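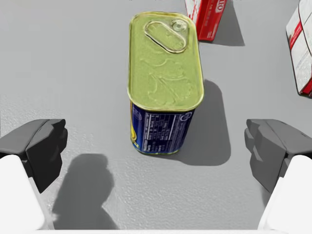 Babita Mittal hangs up her boots

After 137 first-team appearances, most of them spent at the bottom of something heavy, Babita Mittal has told Wolter Ladies that she won't be back when league rugby resumes. She gave the news to head coach Tetsuya Yokoyama by text message, which he read, put down, and read again after his tea in case it had improved.

Babita came to us as a winger. There are photographs to prove it, and she has asked for them back. By the end of her first winter she had been moved to the second row and then to loosehead prop, where she stayed, complaining steadily, for the rest of her career. She scored 2 tries. The first was from a yard out against Nornano. The second was also from a yard out against Nornano, and if you have stood next to her in the clubhouse you'll know it has since become a run from halfway.

Her best afternoon was probably the cup tie at Girnex, when our scrum went forward all day and their tighthead asked the referee whether it was nearly over. We won 37-12, and Babita was named player of the match and given a voucher for a restaurant that had closed.

Ayane Takeda takes over as captain. She has packed down beside Babita for four seasons and says she has learned a great deal from her, some of it about scrummaging. Shuzhen Yin moves up from the seconds to cover the front row, and has been seen doing neck exercises in the car park.

As for Babita, she plans to rest her knees and walk the dog at the dog's pace. Yokoyama has asked her to help with the forwards on training nights. She has said no, then maybe, then wanted to know who would be bringing in the tackle bags.

A farewell match is pencilled in for April, restrictions allowing, with a Babita Mittal XV taking on anyone Obaidul Wickramasinghe can talk into it. He is also collecting old team sheets and match reports for a scrapbook, so please look in your lofts and pass on what you find. Names for the match to Obaidul as well, forwards especially. He already has eleven fly-halves.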